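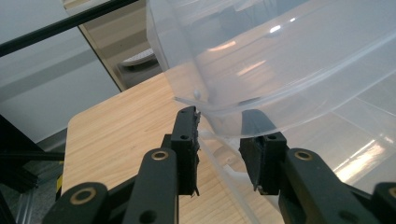

To: Food History and Archaeology discussion list
From: Hauke Ostermann
Date: October 3, 2026
Subject: Re: Residues in the Hivell storage jars

Dear colleagues,

I am grateful for the reply to my May circular, part of which I quote so that newer subscribers can follow the exchange.

> The circular states that 34 sherds from the lower pit at Hivell were
> sampled and that barley is the likeliest source of the residue. Could
> the list be told whether the sherds had been washed before sampling?
> Our own work at Skekent suffered badly from this. The pottery had been
> scrubbed in the season it was lifted, and we were left with soap and
> very little else. I would also ask whether soil from outside the jars
> was tested. Without it, I do not see how brewing can be told apart from
> grain that was simply stored and spoiled.

To take the first point first, the sherds were not washed. They were lifted with the surrounding soil in place and kept cool until sampling. Two of them had been marked in ink on the inner face before they reached us, and these were left out of the results. The total of 34 given in May was the number sampled, and I should have made clear that the two marked sherds were part of it. The corrected table will show 32.

On the second point, soil was taken from the pit fill and from a trench 30 metres to the north. Neither sample contained the starch grains found on the jars. The grains themselves are pitted and partly hollow, as one would expect where barley has been allowed to sprout. Several are also swollen in a manner consistent with heating in water. Spoiled grain may well sprout in a damp pit, but it does not normally become hot enough to swell in this way.

I would nevertheless ask members to treat the word 'beer' with some care. A thin, sour porridge made from sprouted barley would leave much the same traces, and the people who ate or drank it may not have drawn the line where we do. The Kettler report on the upland farms uses 'fermented cereal food' throughout, and my colleagues and I propose to follow that wording until the acid results are complete.

The correspondent also asked, in a passage I have not quoted, whether the jars could have held milk at an earlier stage of their use. We have found no milk fats in the upper walls. The bases have yet to be examined – they are thicker, and drilling them requires the consent of the museum that holds them. An application has been made.

Members who hold comparable material are invited to write to me directly, stating the find spot, how the pottery was cleaned and whether any soil was kept. Sherds should not be posted without prior agreement. Those who took part in the Nodance workshop need not send their sample lists again, as copies are already held.

Yours faithfully,

Hauke Ostermann
Hivell Pottery Residue Project

Contact the list owner | © Food History and Archaeology discussion list | Back to top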